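Clescombe toy room clear-out, the gallery

Posted October 12, 2024 by Fadwa Lamrani

Quick page, more to come when I get a minute. We did the sorting in one long go, 4 of us, lids off everything, piles all over. Captions are short, sorry, typing this between loads of laundry. Spelling not checked. Click through for the big versions if your connection likes you.

Went by tub, by color. Pink first as it was nearest the door and I was sick of tripping on it. Rule for the day: plush in one pile, wheels in another, anything with a missing bit goes to Bülent Yüksel for a look. Paper and crayons we left alone, those are Nithin's job in June when the cupboard gets done.

The pink tub

Beige fuzzy ball, still in the big pink one, with a couple of thin dark bits next to it. Soft wooly thing. Ball goes to the plush pile, no argument. The dark bits, no idea, if they're yours shout before Tuesday.

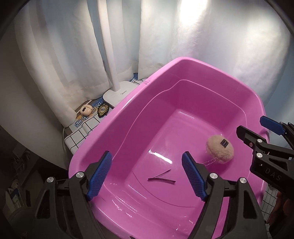
What went where

Plush: two bags, washed on cool, then to the Cai playgroup. Arash Salehi has the car so he's driving them over. Please dont add more to the bags, they barely shut as it is.

Tubs: all staying. Rinse, wipe the rims, stack under the window. The pink one has a few scratches on the rim, fine, still a good tub.

Puzzles: almost 95 pieces short across the lot, going by Bhavana Krishnan's tally. She sat on the rug and did every box, hero. Two are complete and back on the shelf, the rest are for the craft corner.

Odds and ends: shoebox by the sink. Hair clips, dice, one key with a green tag. Have a dig next time you're in, whatever's left at the end of the month goes out.

Shelf labels still to print. Bhavana has the list, send her any names you want on there.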